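Scratched gray bin for kitchen things: can the marks come out, and how should I load it?

stasiv_300

I have a large open-top bin that I use for kitchen things while we redo the cabinets. It came with a lot of secondhand household items, so I have no label and no idea who made it. The walls are tall and slanted and the whole thing is gray. It stays on a table because I don't want to keep bending down to it, and because the floor in that room is covered and hard to keep clean.

Two problems. First, the inside is scratched. The bottom has small white scratches all over and there are pale scuffs on the right wall. I have tried dish soap and a sponge, then dish soap and a stiffer brush, and I can't see any difference. I don't want to make it worse by trying random products.

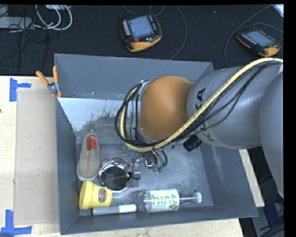
The bin on its table, scuffs on the right-hand wall.

Second, things end up bunched in one part of it, mostly the lower left. I put a pot in and the rest goes in next to it. When I try to drag the bin along the table it feels heavier on that side and wants to turn. I would like to be able to lift it with one other person once the cabinets are finished, which should be in April. Is there a right way to load a bin with slanted sides? Dividers would be fine if they are cheap.

One more thing, is it all right to keep pots directly against the bottom, or do I need a liner? They are washed before we cook with them anyway.

sarero479

Start with the scuffs. A scuff on the wall is sometimes material rubbed off something else and left on the surface. Make a paste of baking soda and a little water, put it on a soft damp cloth and rub one small spot. Wipe it clean and let it dry before you judge it, since a damp surface hides marks. If the spot looks better, do the rest of the wall. If it looks dull, stop there.

The white scratches on the bottom are a different matter. If you can feel them with a fingernail they are cut into the surface and no cleaner will take them out. I would leave them. Sanding will spread the damage and leave a rough area that holds dirt.

For the pots, cut a piece of rubbery shelf liner to the size of the bottom. Measure the bottom itself and don't go by the top, because slanted walls make the opening bigger than the base. I cut mine to the top measurement the first time and had to trim all four sides. Take it out and rinse it now and then, and let the bin dry before you put it back.

Loading: put the heaviest pot in the middle and work outward. Nest pots by size with a dish towel between each one. Lids go on edge along a wall. Tall dividers don't fit well in a slanted bin because they leave a gap at the top, so I use small boxes.

bodero

just buy a new one. mine was cheap and it has handles

inik_kitchen_825

I agree with sarero479 about leaving the scratches alone. I'd skip the baking soda until you have tried a plain white eraser, the kind for pencil. It took off most of the marks on a bin I have and it was already in the drawer.

On lifting, empty it first. Two people carrying a full open bin can't see their feet, and with no handles you end up holding the rim. Move the pots in 2 or 3 trips and then carry the bin by itself. It takes a few more minutes.

If you must slide it on the table, put a folded towel under it. Wood marks easily and you don't want a second thing to fix.

stasiv_300

Thanks. The eraser worked on a few of the scuffs and did nothing on the others. I have ordered the liner. The scratches can stay.

Page last updated in April

Get new kitchen and storage threads by email. Enter your address to join the Inik newsletter.

We use cookies to keep you signed in and to count visits. By continuing to use this site you accept our cookie policy.

© Inik Community Help | Contact | Terms | Back to top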